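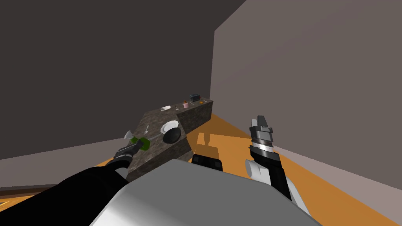

3.2 Collecting demonstrations by remote control

All demonstrations were recorded in simulation, with a human operator driving both arms at once. The operator sits at a desk with one hand controller for each arm. Moving a controller moves the matching wrist, and the trigger opens and closes the gripper. The torso stays where it was placed at the start of the episode. We tried letting operators drive the base as well, but they spent most of their time correcting its position and the arm motions became hesitant.

The task family used in this section is clearing a kitchen counter. Figure 2 shows one setup, with the L-shaped counter, dishes on the nearer leg and smaller items along the farther one. The left gripper is closed around a green object near a stemmed glass, while the right gripper is open and held clear of the counter. Cases of this kind are hard for the operator, who has to judge the distance to a transparent object from a rendered view.

Figure 2. Simulated counter-clearing task, seen from above and behind the two-armed robot.

Three operators took part. Kenta Nakajima wrote the control mapping and trained the other two, who had never used the Hakinetti interface before. Each operator practiced for two hours before any episode was kept. The practice episodes were stored separately and are not used in training.

An episode begins when the operator presses a pedal and ends when the pedal is pressed again. Between the two presses we store joint positions, gripper commands and object poses. Camera views are rendered afterward from the stored states – this keeps the recording loop light and lets us change the lighting or wall colors without asking for new demonstrations. If an object falls to the floor, the operator marks the episode as failed and restarts. Failed episodes are kept under their own label and used in Section 5.

We compared this procedure with hand guiding on the physical robot in our Cabanatuan lab, where a person takes hold of the arm and moves it through the task. Hand guiding gave smoother paths for one arm. With two arms it was awkward, and operators usually moved one arm, parked it, and then moved the other. The Bora policy trained on those recordings copied the pauses. Under remote control the arms moved together more often, although operators still tended to leave one of them idle during a difficult grasp.

Pauses at the start and end of each episode were trimmed automatically. Pauses in the middle were left in place, as we had no reliable way to tell a hesitation from a deliberate wait.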